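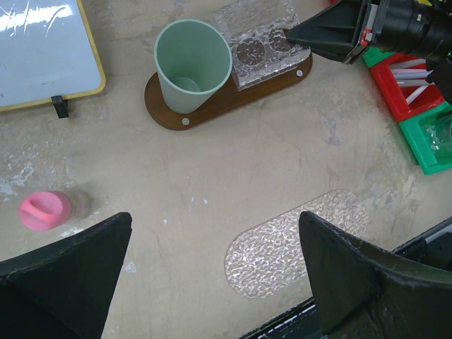

Interim Progress Report: Beverage Station Renewal
Submitted by Avora Community Dining to the Sovari Fund
Reporting period: through October

1. Purpose of the grant

The Sovari Fund awarded Avora Community Dining a grant to renew the self-service beverage stations in its two dining rooms, Sung Street and Prenitz. The work covers serving trays, reusable cups, lids, storage bins for straws and small supplies, and the boards on which staff post the drinks of the day. It does not cover refrigeration, plumbing or wages, which are met from our general budget.

This report describes the work completed to date, the use of funds, the difficulties we have met and the work remaining.

2. Summary of progress

The station at Sung Street is set up and in daily use. The station at Prenitz has been delivered in part and will open when the second set of trays arrives. The tray design has been settled after one revision. Bins have been sorted by color at Sung Street, and the same arrangement will be followed at Prenitz. Spending is within the approved amount.

3. Trays

The former trays were flat and had no means of holding a cup in place. Spills between the counter and the tables were the complaint most often recorded in the comment book at Sung Street, particularly from older guests and from parents carrying drinks for small children.

The replacement is a brown wooden tray with rounded ends and round recesses cut into the surface. A cup set into a recess stays upright when the tray is tilted slightly. The first version had shallow recesses, and lighter cups slid out of them when the tray was carried with one hand. The maker deepened the recesses on the second version at no charge, and we have accepted that version for both rooms.

Guests with limited grip have asked whether handles could be added. We have not ordered handles at this stage. A handled version would not stack on the present shelf, and the shelf at Prenitz is narrower still. The question will be taken up again when both rooms have been open for a full season.

4. Cups and lids

We have moved from disposable cups to reusable plastic cups in pale colors, among them a mint green that has proved the most popular at Sung Street. An order for 2000 cups was placed for the two rooms together. The greater part of the order has been received. The balance is held at the supplier until shelving at Prenitz is ready, as we have no dry storage for unopened cartons at Sung Street.

The cups are washed in the existing dishwasher on the upper rack. Kitchen staff report that cups loaded on the lower rack come out with water standing in the base. A notice has been posted and the matter is now covered in the opening checklist.

Lids remain under review. The lids first supplied were stiff and several guests could not remove them without help. We have asked for samples of a softer lid and will report on the choice in our final submission. Until then, lids are offered on request.

5. Bins and small supplies

Straws, stirrers and lids were formerly kept in their shipping cartons beneath the counter, and guests had to ask for them. They are now kept on the tabletop in open plastic bins. Straws go in the red bin. The green bins hold clear plastic items and spare parts for the station. Staff refill the bins before the midday service and again at 4:30 in the afternoon.

The open bins have made restocking quicker, and they also show at a glance when an item is running low. There is one drawback. Open bins must be emptied and wiped at closing, and this was missed several times in the first weeks. Closing staff now initial the checklist beside that task. We also considered covered bins and priced them, but the covers were hinged at the back and would not open fully beneath the wall shelf at either location.

Plain white straws have been kept. Some guests cannot drink safely without them, and we do not intend to withdraw them as part of this project.

6. Drinks board

A small whiteboard with a yellow frame has replaced the printed sheet that was taped to the wall. It stands at table height so that guests who are seated, or who use wheelchairs, can read it without assistance. Staff write the drinks of the day in large letters each morning and note any that contain milk or nuts.

Marker left on the board over a weekend has been difficult to remove. The board is now cleaned on Friday evening, and a second cloth is kept with the station supplies for this purpose.

7. Layout of the tabletop

The beige tabletop at Sung Street has been retained. It is sound, it cleans well, and replacing it would have used funds better spent on cups. Several arrangements were tried. Guests moved through most easily when the trays were nearest to them and the supplies were kept toward the back. A plan of this arrangement will be supplied to Prenitz before opening.

8. Use of funds

The cost of the trays, including the revised version, was $2000, as approved. Bins and boards were purchased locally, and $100 remains unspent under that heading. With the agreement of the Fund, we propose to apply this balance to the softer lids described in section 4. No other transfer between headings is requested.

Delivery to Prenitz was charged separately from the goods, contrary to our understanding of the quotation. We have met the charge from our own budget and it does not appear in the grant accounts.

9. Remaining work

Shelving at Prenitz must be installed before the remaining cups can be released. The second set of trays is to be inspected on arrival, with attention to the depth of the recesses. Staff at Prenitz will then spend one afternoon at Sung Street to learn the refill and closing routine. The selection of lids will follow, after guests in both rooms have tried the samples.

We ask that the Fund confirm in writing its position on the proposed use of the balance noted in section 8, so that the lid order can be placed together with the final delivery of cups. Receipts and the current checklist are available on request from the Avora office.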